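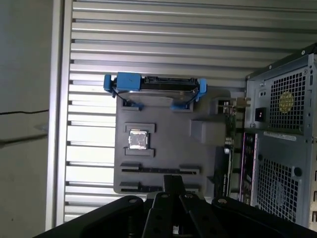
Open House at Sterton Legal, or How I Spent Two Hours Looking at Filing Cabinets

The invitation said "Come see where your case lives." I had no case, but I did have a free afternoon in June and a cousin who is thinking of suing her roofer, so I drove over to Sterton and parked behind the firm, in a lot with room for nine cars and signs reserving seven of them.

Ventura & Poirier has been in the old shoe store on Samuel Street for as long as I've lived in the county. They do injury claims, wills, and whatever walks in with a landlord problem. Once a year they open the doors, put out a sheet cake, and let people who are afraid of lawyers come and look at some.

Wenceslao Ventura met us in the lobby. He is a tall man with a courtroom voice, and he used it to tell us where the restrooms were. The firm mailed 150 invitations this year and 53 people signed the book, which he seemed to think was a strong showing. I've been to weddings that did worse.

We went around in two groups. Mine got Lucie Sutherland, the office manager, who walks backward very fast and has clearly never hit anything. First stop was intake. If you call the firm, you get Aaliyah Lapointe, and she asks you the same dozen questions no matter how upset you are. She showed us the form. Question four is "Have you already talked to the other side's insurance company?" and she said most people answer it with a long silence.

Then the file room. The firm keeps 3000 closed files on rolling shelves that you move with a crank, and we were each allowed one turn of the crank. A man in my group took three. Open files are scanned into a program called Pandix, and the lawyers spoke of it the way my father used to speak of his brother-in-law. It finds everything you need, Lucie said, as long as you remember what you named it.

Upstairs, Noémie Poirier gave a talk on contingency fees in the conference room, where the chairs are so soft that standing up to ask a question is a real commitment. I'll give her credit, she put the numbers on a whiteboard and did not hurry past the part where the firm gets paid. She explained that costs and fees are separate things, and that you should ask any lawyer which one comes off the top first. Several people wrote this down. I wrote it down too, on a napkin, and have since lost the napkin.

The mock deposition was the big draw. Gaétan Fraser, the newest associate, played a witness to a fender bender at the corner of Leta and Samuel, and Ventura questioned him for twenty minutes on the color of a traffic light. The lesson was to answer only what you're asked. Fraser was asked if he knew what time it was and said "Yes," then sat there looking pleased. He got a round of applause.

Questions afterward ran long. A woman wanted to know if a will written on a paper plate counts. Poirier said she'd want to see the plate. Somebody else asked about a fence, and kept asking about the fence, until Lucie took him gently by the elbow and led him to the cake.

The cake was lemon. There were also pens, which write well, and a refrigerator magnet with the office number on it. I took two magnets and gave one to my cousin, who still hasn't called. The roof is still leaking over the den.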